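Stavstead Props
@stavsteadprops
September 3, 2021

Sorting out the artificial produce stock before the Dronau kitchen display. Notes as I go, mostly for my own reference. 1/7

Inventory sheet says 83 pieces. The sheet was last edited in June and does not separate grapes by color, so I am adding a column for that. 2/7

Container for the centerpiece: rectangular wire basket, thin mesh, on a round white plate. The plate gives a clean edge against a dark surface. Without it the mesh mostly disappears at viewing distance. 3/7
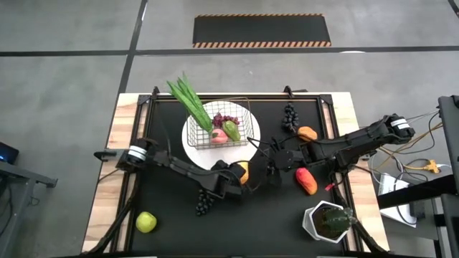
Basket on its plate: leafy greens at left, reddish-purple grapes, peach, green pepper shape. Dark grapes and the orange fruit still outside.

Placement order I use: tall leaves first, against one side. Grapes next. Single round fruit last, low, where it can be swapped without disturbing the rest. 4/7

The dark grapes are a problem on black. Low contrast, no readable outline. They go on the Mulcahy sideboard, which is pale oak. 5/7

Cleaning: dry brush for leaves, damp microfiber for anything smooth. No solvent. I tested one on a spare Pinik lemon and it took the paint off in under 2 minutes. 6/7

Storage: grapes flat in a shallow box, leaves upright in a tube. Bent leaves recover partially with a hair dryer on low. Revised list goes up once the last 31 pieces are tagged. 7/7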